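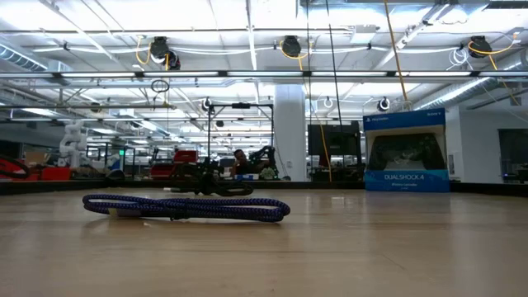 Search this site Enter keywords Go

Keeping Less, Finding More: Household Storage for Small Apartments

Speaker notes, Chisholm Branch Library, evening series
Ginette Poirier

Opening (5 minutes)

Thank Gaétan Robichaud for the introduction. Mention restrooms and the handout pile by the door. Ask for a show of hands: who has moved in the last two years? Who still has boxes they have not opened since the move? Wait for the hands to go down before going on.

I worked in apartment management in Drondon before I started doing home organizing. Most of the units I looked after were small one-bedrooms with one hall closet and no basement locker. When people moved out I walked through with them, and I saw what had been kept and where. Much of what I will say tonight comes from those walk-throughs. Some of it comes from my own apartment, and my own apartment has a hall closet I am still not happy with.

The talk has four parts: boxes, cords, paper, and the closet by the door. Questions at the end, but if something is unclear, put your hand up.

Part 1. Boxes from things you bought (10 minutes)

Ask the room why they keep product boxes. Usual answers: the warranty, resale, moving, and "it's a good box." Take them one at a time.

Warranty. Read the card. Many warranties ask for the receipt and the serial number. Some sellers want the original packaging for a return, so keep the box until the return period is over. Write the last return day on the bottom of the box in pencil. When that day passes, decide.

Resale. A box can help the price of some things, mainly electronics, toys and small kitchen machines. If you are going to sell the item within a year, keep the box. If you have owned the item for six years and never listed anything for sale in your life, let the box go.

Moving. This is the best reason for larger items such as a monitor or a stand mixer, where the foam inserts fit. Flatten the carton and store the inserts in a bag if you have room. Small items travel fine in a towel.

A good box. Keep six. I picked that number for my own place and it has worked. When a seventh comes in, one goes out, and you choose which.

Tell the Breltow story here. A tenant in the Breltow building had 70 empty boxes in a bedroom closet, some nested inside each other. She counted them with me because she wanted to know. She was sleeping with her winter coats on a chair by the bed, since the closet was full. We spent one afternoon on it. She kept the boxes for her sewing machine and her camera and recycled the others. The coats went into the closet the same day.

Pause. Somebody usually wants to talk about their own closet at this point. Allow one or two, then move on.

Part 2. Cords and chargers (10 minutes)

Cords are hard because they look alike and people are afraid to throw out the wrong one.

Step one is to collect every loose cord in the home and put them in one place. Use the bed or the kitchen table. Do this on a day when you have two hours, because you will need the table back for supper.

Step two, match each cord to a device. Plug it in and see if it fits. Check the numbers printed on power adapters against the label on the device. A plug that fits is not proof that the adapter is right. Say this twice, people skip it.

Step three, label. Masking tape folded over the cord works. So do bread bag tags. Write the name of the device and leave off the type of plug. "Printer" is more use to you in three years than the name of a connector.

Step four, coil and store. Make a loose loop about the size of your hand. Do not wrap it tightly around the adapter, since the wire bends hardest where it meets the block and that is where it fails. Close the loop with a strip of hook-and-loop tape. Rubber bands dry out and stick.

Anything without a match goes into a bag with the month written on it. If you write April and you have not opened the bag by the next April, take the bag to electronics recycling. Do not put cords in the blue bin. They tangle in the sorting equipment.

Frayed cords or adapters with cracked cases do not go in the waiting bag. They go straight out.

Part 3. Paper (10 minutes)

Hold up the accordion file. Pass it around if the group is small.

I use four headings: Home, Health, Money, People. Home is the lease, insurance, appliance manuals, and receipts for anything that cost more than $200. Health is records and prescriptions. Money is taxes and statements. People is certificates, letters, and school papers.

Manuals: most can be found online by model number. I keep the paper for the stove and the air conditioner. Check that the manual is really available before you recycle it.

Taxes: do not give a number of years from the stage. It depends on the person's situation. Tell them to check the current rules or ask whoever does their return.

Letters and cards: no rule. People who try to sort letters first do not get to anything else. Leave them for last and give them a container with a lid. When the container is full, read through it.

Children's drawings come up every time. Some parents take photos. I kept the originals in a flat portfolio under the bed, one for each child, and that was enough space for all of grade school.

Part 4. The closet by the door (10 minutes)

In a small apartment this closet has to do the most work, and it usually has one shelf and one rod.

Measure first. Depth, width, height from the rod to the floor. Write it on a card and carry the card in your wallet. At Sevlow I watched a couple buy a $300 shelf unit and bring it home to a closet two inches too narrow. The store took it back, but they paid for delivery both ways.

Take everything out. Put back only what gets used in the current season. Off-season coats go under the bed or at the back of the bedroom closet.

Hooks on the inside of the door hold more than people expect. Renters should check the lease before drilling. Over-the-door hooks need a gap at the top of the frame, so try closing the door on a folded piece of cardboard before buying.

Leave one shelf section empty. It will be for returns, library books, and things that belong to other people. If there is no place for those, they end up on the floor.

Shoes: one tray, current season. Wet boots stay on a mat outside the closet until they are dry.

Questions (15 minutes)

Likely ones:

Do I recommend a storage unit? For a move or a renovation, yes, with an end date. For overflow, work out the yearly cost and compare it with what is in there.

What about a spouse who keeps everything? Do your own things first. Do not touch theirs. Agree on one shared area and start with that.

Where to take electronics? List is on the back of the handout. Call ahead, hours change.

If time runs short, drop the children's drawings and the hooks. Room has to be clear by 8:30 p.m. Gaétan will collect the feedback cards. Take the accordion file home this time.

Related talks
Moving Day on a Budget
Reading Your Lease Before You Sign
Small Kitchens: Shelves, Hooks and Counters
Mending Night: Buttons, Hems and Zippers
What to Do With Inherited Furniture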